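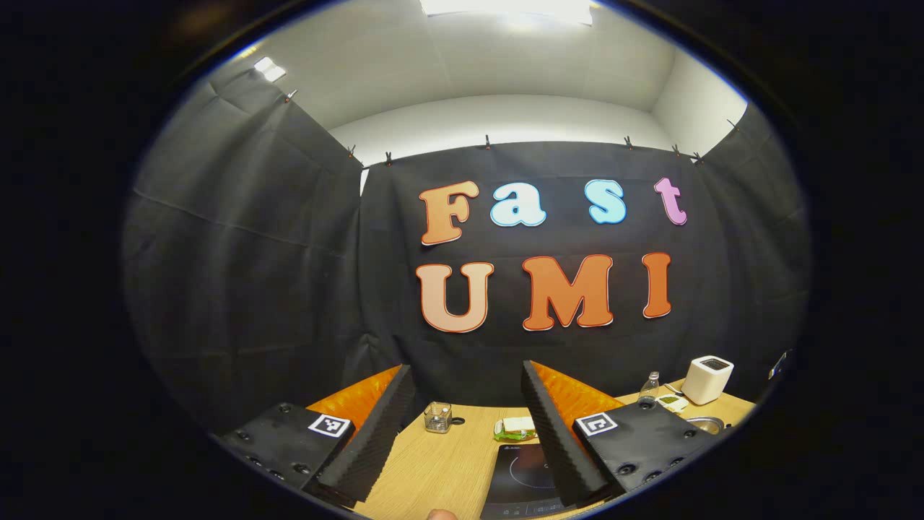
Curtains won't do a thing for the noise, a reader wrote to me after the first version of this entry went up, so why are they in an article on echo? Fair point, and I've reworded it. Fabric on a wall soaks up sound already bouncing around inside a room. It does very little about the neighbor's drums!

Reverberation

Reverberation is the sound that hangs on after its source has stopped. Clap in a bathroom and you'll hear it (I still do this in every hotel). Hard surfaces like tile, glass and bare plaster send most of the sound back, while heavy cloth, rugs and stuffed chairs swallow a good part of it, mostly the higher notes. Bass is stubborn and goes right through thin cloth.

The old town hall at Jultunholm is my favorite case. It seats 200, and a spoken word used to take 4 seconds to die away, so every speech turned to soup. Thick drapes on the back wall brought that down to two, and I could finally follow a talk from the last row.

Kitchens are the worst room in most homes, with all those flat, shiny surfaces and hardly any cloth. Mine rings like a bell when I drop a spoon. 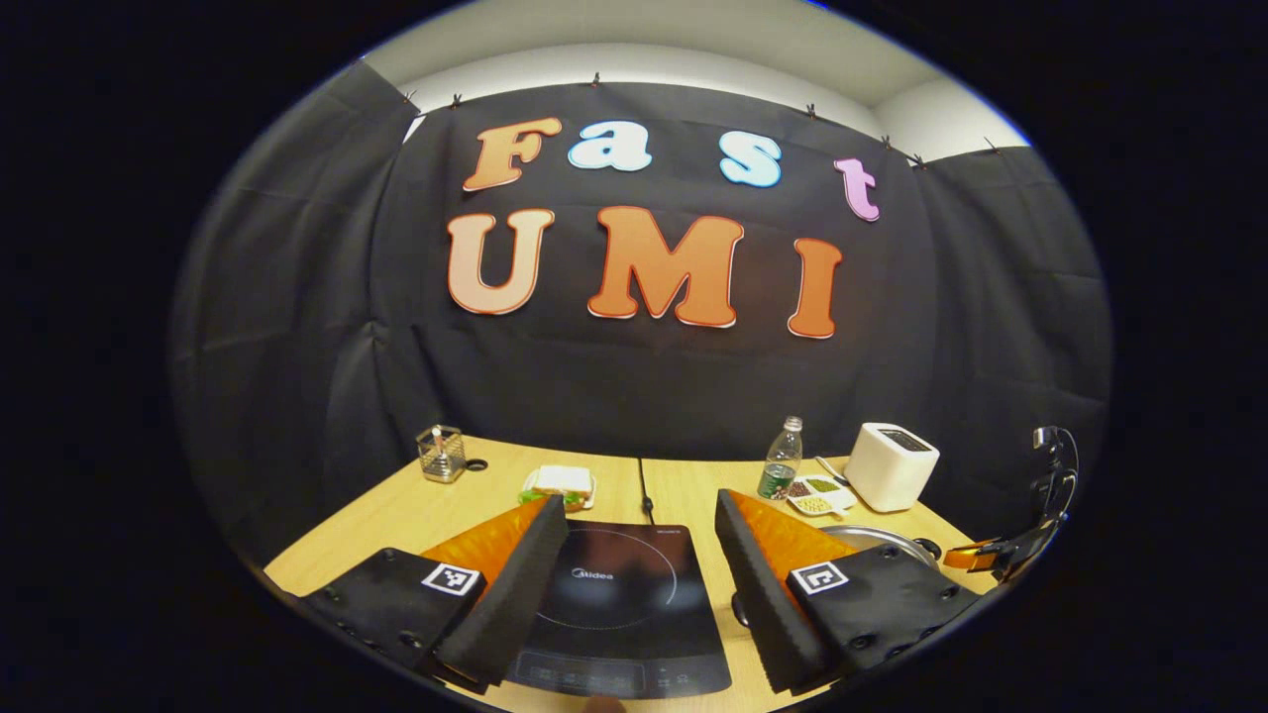 Echo and reverberation

People mix these up, me included. An echo comes back as a separate copy of the sound, and reverberation is so many reflections piled together that you can't pick one out.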